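Softwareentwicklung Robotik: Regelung, Wahrnehmung, Planung (m/w/d)
Standort Cloltville, Vollzeit, unbefristet
Ab Januar, gerne auch später

Pringle — so heißt unser Softwarestapel, und nein, wir benennen ihn nicht mehr um — soll einem Roboterarm beibringen, in einer Küche zurechtzukommen. Die Küche ist klein, der Anspruch weniger. Wir suchen eine Person, die sich für Trajektorien begeistern kann, an deren Ende eine Gabel mit blauem Griff liegt.
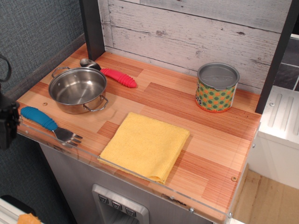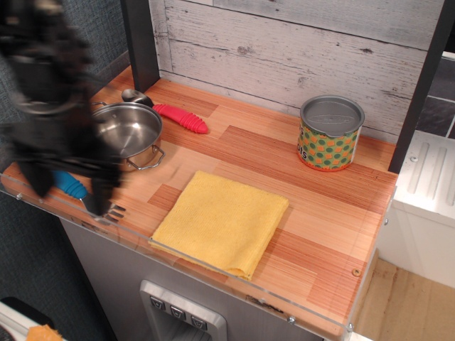 Woran wir arbeiten

Unser Team bei Fuvari entwickelt die komplette Kette von der Kamera bis zum Greifer: Objekterkennung, Lageschätzung, Greifplanung, Regelung und die Werkzeuge, mit denen wir nachsehen, warum es diesmal wieder nicht geklappt hat. Blanker Edelstahl spiegelt, Löffel verschwinden hinter Topfrändern, und ein gefaltetes Tuch hat zur Frage nach seiner Geometrie eine eigene Meinung. Dazu kommt Bewegungsunschärfe, sobald der Arm zügig fährt. Langsamer fahren ist als Lösung bereits vorgeschlagen worden, mehrfach.

Im Testkatalog stehen derzeit 271 Aufgaben. Bei 17 davon widerspricht der Planer der Wahrnehmung so hartnäckig, dass wir sie intern als Paartherapie führen.

Deine Aufgaben

Du übernimmst den Bewegungsplaner und bringst ihm bei, in der Nähe von Kanten und Rückwänden nicht gleich aufzugeben.
Du verbesserst die Lageschätzung für glänzende und verformbare Objekte.
Du pflegst unser Wiedergabewerkzeug, das Kamerabilder, Gelenkwinkel und Greifkräfte zeitlich zusammenführt. Meistens stimmt die Synchronisation.
Du schreibst Tests. Auch für den Code, der schon da ist.

Was du mitbringst

Sicheres C++ und Python, dazu Erfahrung mit ROS 2 oder einer vergleichbaren Middleware, über die du dich schon einmal gründlich geärgert hast
Grundlagen in Kinematik und Regelungstechnik
Praxis mit Kamerakalibrierung, am liebsten Hand-Auge
Mindestens 3 Jahre Arbeit an Software, die etwas Physisches bewegt
Deutsch oder Englisch, im Code bitte Englisch

Ein Doktortitel schadet nicht. Kochkenntnisse werden nicht geprüft.

Was wir bieten

Einen eigenen Arbeitsplatz in Sichtweite des Versuchsaufbaus, damit du deine Fehler ohne Umweg besichtigen kannst. Flexible Zeiten, zwei Tage Homeoffice pro Woche, Zuschuss zum Nahverkehr, ein Weiterbildungsbudget und einen Kaffeeautomaten, der ohne unsere Software läuft und entsprechend zuverlässig ist. Im Juni fährt das Team zur Klausur nach Goltside. Es gibt dort einen See und schlechtes WLAN, die Reihenfolge der Beliebtheit schwankt.

Bewerbung

Schick uns einen Lebenslauf und ein Stück Code, das du heute anders schreiben würdest, mit ein paar Sätzen dazu, wie. Ein Anschreiben ist freiwillig; wer eines beilegt, kommt bitte mit 400 Wörtern aus. Auf das erste Gespräch folgt ein halber Tag bei uns am Aufbau, bezahlt und mit Mittagessen. Gekocht wird es auswärts.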